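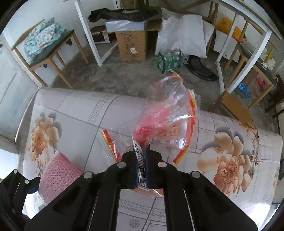

手持ちグリッパによる袋物把持動作の教示と模倣学習

担当:Stepan Moroz、Shahnaz Fakir
指導:Ute Ackermann

1. 目的
形状が定まらない袋物の把持と移載を、人の実演から学習させる。前期はリーダアームによる遠隔操作で教示したが、操作者が接触の瞬間を把握しにくく、袋を潰しすぎる試行が多かった。本課題では、二指の手持ちグリッパを人が直接動かす方式に切り替え、得られたデータで学習した方策を前期の方策と比較する。

2. 収集方法
グリッパに固定したカメラの映像、手先の6自由度姿勢、指の開度を同時に記録した。姿勢は映像と慣性計測値から推定し、記録開始時の姿勢を基準とする相対値に変換した。対象は透明な袋に入った品物とし、机上から持ち上げて別の位置に置くまでを1試行とした。柄のあるテーブルクロスを敷いた机も使い、背景の物品は片付けずに収集した。背景を統一した前期のデータでは、場所を変えると把持位置の予測が大きくずれたためである。
収集した実演は1,164件である。指の開閉が記録されていないもの、姿勢推定が途切れたものは学習から除外した。

3. 教示時の取り決め
・接近は袋の上方から行い、接触前に一度速度を落とす。
・指は袋の余った部分ではなく、中身に近い位置を挟む。
・持ち上げた後、2秒間静止してから移動を始める。
・失敗した試行も途中で止めず、置き直しまで記録する。
取り決めの初版では静止時間を定めておらず、実演者ごとに軌道の長さがばらついた。Fakirの担当分は収集をやり直した。

4. 学習と評価
方策には拡散モデルを用い、直近2フレームの映像と指の開度を入力、手先の相対姿勢列と目標開度を出力とした。評価は実機アームに同型の指を取り付け、各方策40回ずつ行った。手持ち教示による方策の成功は25回で、遠隔操作による方策を上回った。失敗の多くは、袋の表面の反射により指を閉じる時機が早まったものである。置く動作では、指を開いた後に袋が指先に付いたまま引きずられる例もあった。

5. 課題
指の開度だけでは把持力がわからず、柔らかい袋と中身の詰まった袋を区別できない。指先への力センサの追加をAckermann先生と検討しており、配線の取り回しが未解決である。また、手首を大きくひねる実演は実機アームの可動域を超えることがあり、変換時に検出する処理をMorozが作成している。再評価は11月に行う。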